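Bon, retour de vacances (enfin, retour de déménagement, ce qui est pire) et je reprends le blog parce que trois personnes m'ont demandé où j'en étais avec le potager du balcon. Réponse courte : les tomates vont bien, moi moins.

Donc. Nouvel appart, quatrième étage, plein ouest. Avant j'avais le nord-est et des salades toutes pâles. Là c'est le four à partir de 15 h. Vent aussi, beaucoup. J'avais pas du tout prévu le vent.

Juin a été n'importe quoi. Deux semaines de pluie, puis la canicule d'un coup, et moi dans les cartons qui cherchais l'arrosoir. J'ai perdu tout le basilic. La coriandre est montée en fleur en quatre jours, même pas eu le temps d'en mettre dans une soupe. Par contre les tomates cerise, increvables. La variété c'est Agbayani, des graines que Nhung Mai m'avait données dans une enveloppe pliée en huit, semées tard, repiquées encore plus tard. Elles s'en fichent complètement.

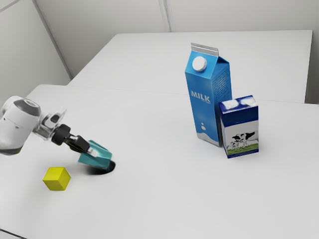 Combien de litres de terreau faut-il pour un pied de tomate cerise en pot ?
Vingt litres, c'est le minimum pour tenir l'été, trente si le balcon est en plein soleil. En dessous le pot sèche dans la journée et les fruits se fendent au premier gros arrosage.

Je l'écris parce que j'ai fait l'erreur l'an dernier avec des pots de dix. Jolis, les pots de dix. Résultat, trois tomates et des feuilles crispées.

Le terreau, parlons-en. J'ai acheté 225 litres de Visness, le rayon jardin livrait gratuitement à partir d'une certaine somme et évidemment le livreur a tout laissé en bas. Quatre étages. L'ascenseur était en panne. Khoa Khương est venu m'aider, il a monté la moitié des sacs et il a bu toute ma limonade, c'est équitable. Il en reste deux sacs dans l'entrée, je me cogne dedans tous les matins.

Qualité correcte sinon. Un peu fibreux, des bouts de bois dedans, je mélange avec du compost et une poignée de corne broyée. Je paille par dessus avec ce que j'ai : feuilles mortes, carton brun déchiré (j'en ai BEAUCOUP du carton). Ça change tout pour l'arrosage, je suis passée de deux fois par jour à une fois le soir, vers 21 h quand le mur a fini de cuire.

Le goutte-à-goutte maintenant. J'ai craqué pour le kit Mistum, j'en avais marre de demander à la voisine. Montage : une soirée, des gros mots, un tuyau coupé trop court. Faut tremper les embouts dans l'eau chaude avant d'emmancher, c'est écrit page je sais plus combien de la notice, après tout le reste. Les goutteurs du bout débitent moins que ceux du début donc j'ai mis les aromatiques au bout et les tomates au départ. Pas très scientifique mais ça marche pour l'instant.
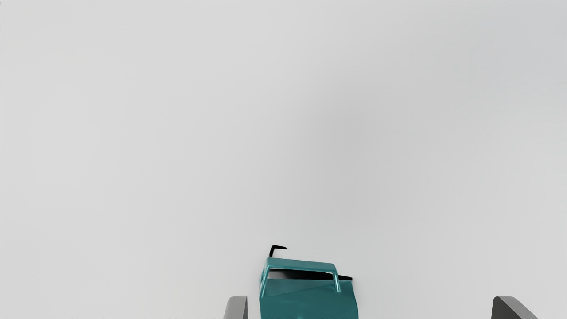 Petite touche turquoise.

Côté ravageurs : pucerons sur les capucines, comme prévu, elles sont là pour ça. Savon noir sur les piments et c'est tout. J'ai vu deux coccinelles, j'étais contente comme une gosse. Par contre quelque chose mange les feuilles de blette la nuit et au quatrième étage je vois pas comment une limace serait montée. Dans le terreau sûrement. Si vous avez une idée je prends.

Pour la suite je veux installer un brise-vent, genre canisse, mais faut que je demande à l'agence et l'agence répond jamais. En attendant j'ai tuteuré les tomates avec de la ficelle et les manches de deux vieux balais. C'est moche. Ça tient.

Semis de mâche et d'épinards dès qu'il fait moins chaud, j'ai déja les graines. Et il faut que je retrouve le carton avec les étiquettes, la moitié des pots je sais plus ce que c'est.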